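Entryway bench: oil, poly, or leave it alone?
Maditz Home Forum > Floors, Halls and Mudrooms

tallowbrook
Posted Monday, 7:12 am
We redid our front hall in February and the last thing left is the shoe bench. Low one, open shelf underneath. The top is starting to get dull where people sit and where shoes get dropped. I have half a can of Stimow hardwax oil left over from the stairs and I'd like to use it up. My brother-in-law says oil is a waste of time on anything that gets road salt on it and that I should put three coats of water-based poly on and forget about it. Who's right?

grout_haze
Brother-in-law. Oil looks great for one winter.

pennyrile9
Disagree. I've had oiled benches in two houses. When poly gets scratched through you have to sand the whole top. With oil you rub a little more in on the bad spot and go have lunch. A bench is small. It isn't a floor.

grout_haze
You also have to remember to do it. Most people don't.

pennyrile9
Twice a year. It takes me 40 minutes counting cleanup.

oldmillrd
Before anybody picks a finish, what is the top made of? If it's solid wood you can do either. If it's veneer you can do either but go easy with the sandpaper. If it's laminate, put the can back on the shelf. Oil will just sit there and get sticky. Wipe a drop of water on the underside of the top and see if it darkens.

tallowbrook
I bought it secondhand and never asked. Will try the water thing tonight.

sumpcheck
Agree with oldmillrd, you can't go by color. A reddish brown grain pattern can be any of the three. Same type of bench, low with the open shelf: 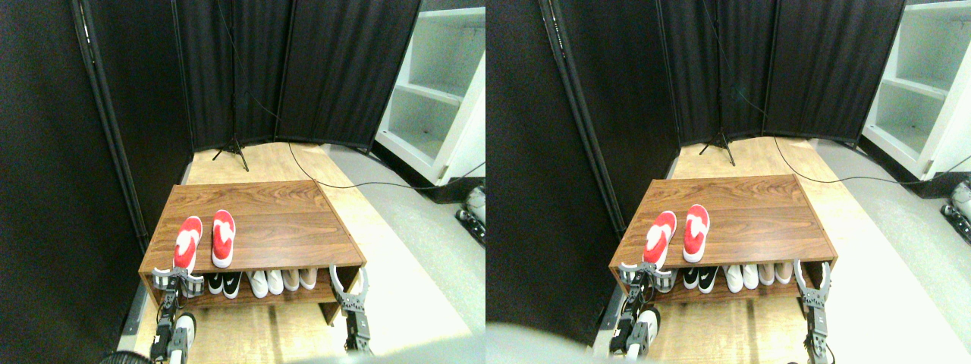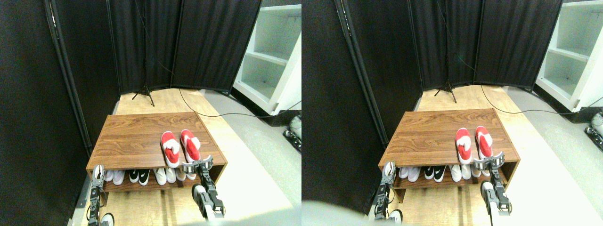
Look at the edges of the top on yours. If the grain runs over the edge and down, it's probably solid. If there's a seam or a thin strip, it's not.

dunlap_stairs
The salt thing is being blown up a bit in my opinion. Salt damage comes from puddles sitting there overnight. Put a boot tray next to the bench and wet stuff never goes on the wood at all. We have the long Westerberg tray and it holds everything for a family of five. Dry shoes on the shelf, wet boots in the tray. Our bench is 17 years old and all it ever got was paste wax.

grout_haze
Wax is worse than oil. It goes white the first time somebody sets a wet glove on it.

dunlap_stairs
Mine hasn't. Maybe we have better gloves.

pennyrile9
If you do go with poly, sand to 154 or whatever the closest grit is that your store has. I know that sounds odd, it's what was printed on the pack I bought and I've never seen it since. Regular 150 is fine. Don't go finer or the first coat won't grab.

oldmillrd
I'd start at 80 if there's old finish on it. Only on solid wood. You'll go right through veneer with 80.

tallowbrook
Did the water test. No change on the underside, but the back edge got darker right away. So now I'm confused.

oldmillrd
Somebody sealed the underside, or there's a backing sheet on it. Check the back edge for layers. If you see stripes it's plywood with a veneer.

tallowbrook
Stripes. Okay. Veneer.

grout_haze
Then light scuff by hand and poly. No machine.

pennyrile9
Or light scuff by hand and oil.

sumpcheck
Muder makes a matte poly that doesn't look like plastic, if that's what's putting you off. Try it on the underside of the shelf first and give it two days.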